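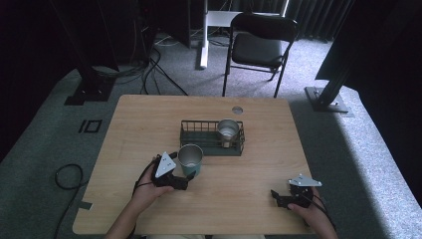

Members' list > Boats, Bait & Tackle

Re: Pike day at Forkusow - boats and traces

From: Tanvir Nanayakkara
To: members list

All,

Quick one, am on my lunch and the signal here is rubbish. Replying to Etenesh below, her message first for anyone who missed it, then my answers. Please don't reply to the whole list just to say yes, reply to me.

> Hello everyone
>
> A few things before the Forkusow trip. I've been down to look at the
> boats and number three is still taking on water at the back, not a lot,
> but I wouldn't want to sit in it from dawn. Can we manage with the others
> or do we pay for a hire?
>
> Second, can we agree on traces this time. Last year two fish were
> lost to people using mono straight through and I had to watch one of
> them go off with a treble in it. I'd like it written down that it is
> wire or you don't fish.
>
> Third, is livebait allowed or not? The permit says one thing and the
> board by the slipway says another.
>
> Last, Fuad asked me what line he should be on and I said I'd ask
> people who know.
>
> Etenesh Demissie

Right. In order.

Boats. Number three is out. I had the boards up in June and the transom is soft on the left hand side, you can push a thumbnail in. Danilo says he can scarf a piece in but not before the trip and I'm not rushing him. We go with the other boats, two to a boat, and anyone left over fishes the dam wall, which fished better than the boats last time anyway. No hire. They want 40 a day plus fuel and we'd need it for two days.

If you are on the wall bring a long handled net. The short one is no use, the drop is worse than it looks and I nearly went in after Yabsira's fish.

Traces. Agreed with Etenesh, wire only, 18 inches minimum, no arguments. I don't care what you read about heavy fluoro. If you can't make your own up I will have a dozen spare in the van, cost price, with Sasier clips on. Check the crimps before you use them, mine included, I did half of them in front of the telly. Semi barbless trebles, size 6 or 8. Long forceps AND side cutters, both, in your pocket and not in the bottom of the rucksack. Mat in every boat, wetted before the fish goes on it.

Livebait. No. I rang the fishery and spoke to the woman in the office, the board is right and the permit is old wording which they are changing. Deadbaits and lures. Sardine, smelt, lamprey if you're rich. Nothing to be brought in alive from another water, not even for the perch people. If you see somebody doing it who isn't one of ours, leave it, just tell the office.

Fuad, line. For trolling and the bigger lures I'd go 50lb braid, and the same for deadbaits, it does everything. I've had Truvora on the one reel for two seasons and its gone pale but not gone weak. The Halonen is nicer to cast but it costs more and you'll lose it round the old fence posts same as the rest of us. Don't go lighter because the shop tells you pike aren't line shy or are or whatever it was. Tie it on with a decent knot, wet it, pull it hard. You can borrow my other rod if yours is still in bits.

Other stuff while I'm here

- Water is low. There's a bar showing off the second point which wasn't there in spring, keep wide of it with the engine down.
- Lifejackets on, not sat on. Yabsira has the spare cylinders, ask her if yours is out of date.
- Gate code is the same. Lock it behind you even if there's someone coming in after.
- Meet at the slip for 6.30am, lines in when its light enough to see the far buoy.
- Weigh slings get dried and dipped afterwards, not slung in the shed wet. You know who you are.

Money. The boat fund stands at 3,171 which sounds like loads untill you price up an outboard. Day is 12 each, to me, cash is fine, I'll give you a receipt if you want one but I'd rather not have to find the book.

Best fish last year was Danilo's from the reed bay, on half a mackerel he'd refrozen twice, so take my bait advice how you like. He still won't say exactly which gap in the reeds.

Need names by the end of the week, and say boat or wall when you write. Also who has the big anchor? It isn't in the shed and its not in my garage.

Cheers
Tanvir

PS Etenesh, the drogue is yours, found it under the seat in number three. Will bring it.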